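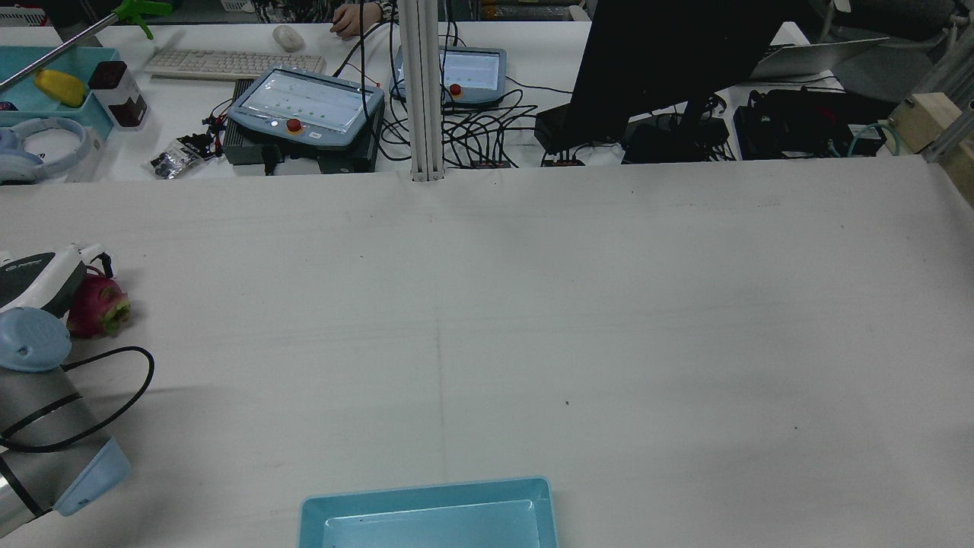 3.2 Rules for the shared workspace

The rules in this section were written after the first period of recording, when three operators were using the same cell and each of them had a different habit. One operator returned the arm to a safe pose before leaving the table, another left it where the last trial ended. Both habits were defended with good arguments, but the recordings could not be compared well, and a person who came to the cell did not know what to expect from the arm. We therefore agreed on one text, which we call the Arnis rules after the name of the project. The version reported in this paper is the one of Feb 27, 2024.

The rules are not a replacement for the risk assessment of the cell. They assume that the assessment is done, that the speed limits are set in the controller, and that every operator has read the manual of the arm. They concern only the daily work: who may stand where, what may lie on the table, and when a trial must be stopped.

Rule 1 (stop device). Before the arm is powered, the operator names aloud the stop button that belongs to this arm and puts a hand on it once. When more than one pendant is in the cell, this is the rule that we consider most important. Two pendants of the same type look almost the same, and in a hurried moment a person takes the nearer one. In our first draft we asked for a colored label on each pendant. The labels helped, but they became loose after some weeks, and the spoken check stayed as the main measure.

Rule 2 (hands). No hand enters the front table while a program is running. Work at the rear bench is permitted during a trial, provided that the person there has told the operator and does not reach over the divider. Kalogeropoulos proposed to forbid the rear bench completely. We tried this for one week in January and found that people then interrupted trials much more often, so the stricter form was dropped.

Rule 3 (table surface). Only the object of the trial and its tray may be on the front table. Tools, tape and cups go to the rear bench or out of the cell. The covering of the table may have small marks, but it is replaced when a fold is high enough to move the tray.

Rule 4 (tray check). At the start of each trial series the gripper is brought above the tray with open fingers and without an object, and is lowered in slow mode until the finger tips are just under the rim. The operator looks at the position from the side. If a finger is nearer to a wall than to the middle of the tray, the tray is moved and not the program. The pose is shown in Figure 2.
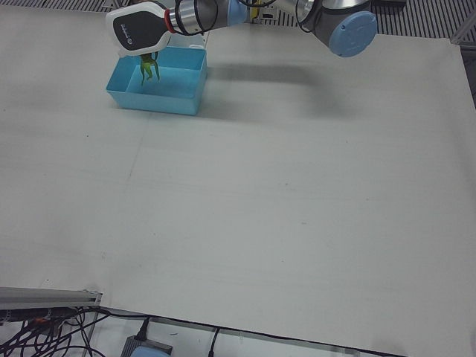

Figure 2. Pose for the tray check (Rule 4). The fingers are open and empty, with the tips slightly below the rim of the tray.

Rule 5 (cables). Cables on the arm must have enough length for the whole path, but a loop must not hang lower than the fingers. The operator checks this by eye in the pose of Rule 4 and again at the farthest point of the path. Cables under the table edge are not part of the check, although we recommend to keep them away from the place where the operator stands.

Rule 6 (soft objects). For fruit and other objects which can be damaged, the closing force is set from the lowest value upward. An object that was dropped is taken out of the series, also when no damage is visible. The Filitz group uses a different rule and returns the object after inspection. We did not follow this, as inner damage changes how the object behaves under the fingers.

Rule 7 (end of series). The arm is moved to the rest pose, the power is switched off, and the log sheet is signed. An unsigned series is not used in the analysis.

The text of the rules was checked by B. Chauvin and O. Kyriakidis, who did not take part in the recordings. They watched 16 series and noted each departure from the rules. In 10 of these series no departure was noted. Most of the departures in the others concerned Rule 3, usually a tool forgotten near the tray, and one concerned Rule 1. The observers sat in the same room, and it is possible that the operators were more careful than on a usual day.

One question remains open. Rule 4 takes time, and for short series the operators found it heavy. E. Hayes suggested to make it only when the tray or the gripper was changed. We kept the check for every series in this study, and we return to the matter in Section 5.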